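Hand-held gripper demo at open day - why no robot arm, and how does it know where it is?

Posted in Robotics & Automation > Visits and Demonstrations
366 views - 3 replies

Wundamley_visitor
January 9, 2019

I went to the Plerkora open day with my son, who is in his second year of a mechatronics course. The main floor had two arms doing bin picking, which I follow well enough. The part I have questions on was in the side room, listed on the program as "Teaching by hand." There was no arm in that session at all. People were using a gripper tool held in the hand, with a wide-angle camera mounted on it, to handle clothing.

The presenter said the recordings would later be used to train a controller for a real arm. He had a group of 42 waiting to come in behind us and did not take many questions. Mine are these.

First, if a person is doing the moving, where do the joint positions come from? The tool has no joints above the wrist.

Second, why such a wide lens? The recorded view was badly distorted toward the rim. I would have expected a flatter lens to give better measurements.

Third, there was a square black-and-white marker on the wall. My son says it is for calibration. I thought it might be for tracking. Which is it? 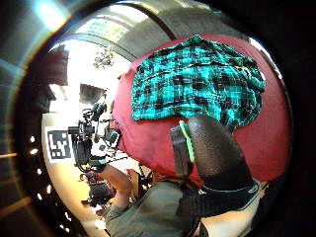 Visits and Demonstrations: Replies

Everett Dunleavy

I work with similar tools, although not the Plerkora one, so treat the specifics with care.

On the joint positions: there are none, and none are needed at recording time. What gets stored is the path of the gripper itself, meaning its position and orientation over time, plus how far the fingers are open. When the data is used on an arm, the arm's own software works out which joint angles put its gripper at that pose. This step is called inverse kinematics and your son will have met it or will meet it soon. The advantage is that the same recordings can be used on arms with different geometry. The disadvantage is that a person can easily make a motion that a given arm cannot. The wrist may hit a joint limit, or the arm may not reach far enough. Those recordings have to be filtered out or the arm has to be placed differently.

On the lens: a flat lens would give cleaner straight lines, but it would lose sight of most things as soon as the gripper got close to the work. Take a plaid shirt lying on a rounded red surface. With the tool that near, a narrow lens would show checked cloth and very little else. The wide one still picks up the wall, the ceiling and the person standing there. The tracking software needs those fixed features to estimate how the camera has moved. The distortion is not a serious problem. It is measured once per lens with a calibration target, and after that each pixel can be assigned a direction. Accuracy does drop toward the rim, and the black ring outside the image circle carries no information.

On the marker: it depends on the setup, and your son could be right. A square tag with a blocky pattern can be identified by its pattern, and if its printed size is known, its distance and angle can be computed from a single view. On a wall, the usual use is as a fixed reference. It gives all the recordings from one room a common origin. Lens calibration is more often done with a board that is moved through many positions. I would go with reference marker, but only the people who put it up can confirm that.

One more point, which the presenter may have skipped - cloth is a hard case. A rigid part has one pose. A crumpled shirt has no single pose to measure, so writing a fixed program for it is not practical. Folds also hide the parts that you want to grip, such as a collar. Demonstrations by hand are used for this kind of work for that reason. Expect to need a lot of them. A set of 54 demonstrations is enough to test the pipeline and not much beyond it.

kandero_tech

wide lens = more context. marker = tracking. you can print them yourself, any size, just keep the white border on or the detector wont find it. also matte paper, glossy gets glare

Osamu Sekiguchi

Everett's reply covers most of it. Two additions.

The tracking is usually a combination of the camera image and an inertial sensor. The image alone has trouble during fast motion, because of blur, and in front of plain surfaces. A blank white wall offers few features. The inertial sensor fills short gaps, but its error grows quickly, so a gap of more than a moment or two generally means discarding the recording. When we ran a comparable exercise with the Matei tool in September, we collected 596 recordings and lost a portion of them to this. Bright lamps in view were another cause. We moved ours behind the operators and the tracking held up better.

For your son: the inverse kinematics part can be tried without hardware. Any of the free simulators will do. Take a six-joint arm, give it a hand path that passes close to the base, and plot the joint speeds. It shows the reach and speed limits more clearly than a demonstration on the floor does.

Wundamley_visitor

Thanks, both. That settles the first two. I have written to Plerkora about the marker and will post what they say.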